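How to run a tabletop robot demonstration at an open day

By Ayanda Msimang, Wellside workshop
30 July 2023

We ran a tabletop demonstration at the Plamurside open day, with visitors coming through in groups of up to 15. These notes are for anyone setting up the same kind of session. The task was tidying a desk: stationery goes in a pot, drinks and fruit stay out of the way, rubbish goes in a basket.

What you need

- One or two small arms with two-fingered grippers
- A plain white table
- Pens, markers, a ruler and small scissors
- A mesh pen pot and a plastic basket
- A few bulkier things, such as a bottle of tea and a bowl of grapes

Step 1. Lay out the small items

Put the stationery down at different angles, with enough space around each piece for the open fingers. Start with scissors and a marker. Check the view from the wrist camera before you let anyone in, and move anything that sits half out of view if it's meant to be picked up first.

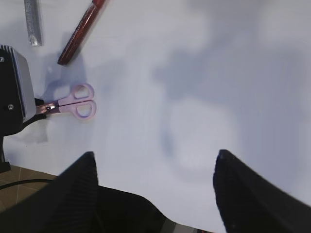 Photo: Wellside workshop

Scissors are harder than pens. The handles are wide and the pivot is thin, so decide beforehand where you want the grip and practise it. Use pairs with blade covers if children are coming.

Step 2. Add something large

Visitors like to see two arms share a job, and a full bottle is good for this. Bring the arms in from opposite sides, slowly, and keep the fingers level with the broad part of the body. Keep the cap screwed on tight.

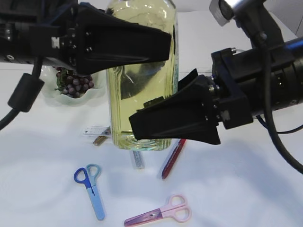

Stop both arms before you answer questions. People lean in when they want to see the fingers, and it is easier to talk when nothing is moving. We put tape on the floor to mark where to stand and asked each group to keep behind it.

Step 3. Clear the middle

Move the bottle and bowl to one side and the basket to the other. Leave one pen in the open space between them. It gives the group a single thing to watch, and you can explain what the operator is doing as the arm comes down.

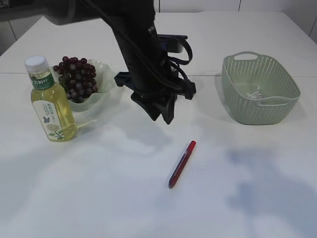 Let the operator miss. A pen that rolls away shows people more about gripping than a clean pick does, and the second try usually gets a bigger reaction. If the pen ends up near the edge, pause and put it back by hand.

Step 4. Bring in the pen pot

Set the pot towards the back, where the arm can reach over it without knocking the bottle. Mesh ones are light - a blob of putty underneath stops them sliding. Put the ruler and one pair of scissors in before the group arrives, then leave a couple of markers on the table for the live part.

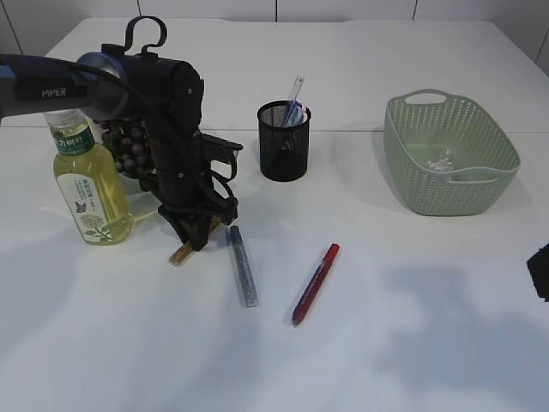
Step 5. Reset between groups

Allow 14 minutes for each group, including the reset. Send the arms back to their rest position first, then put the stationery back from a printed plan. Look over the cables each time and make sure no loop has worked its way under a joint.

Masilela are borrowing this plan for their own day in October. Spare copies of the layout sheet are in the drawer under the sign-in desk.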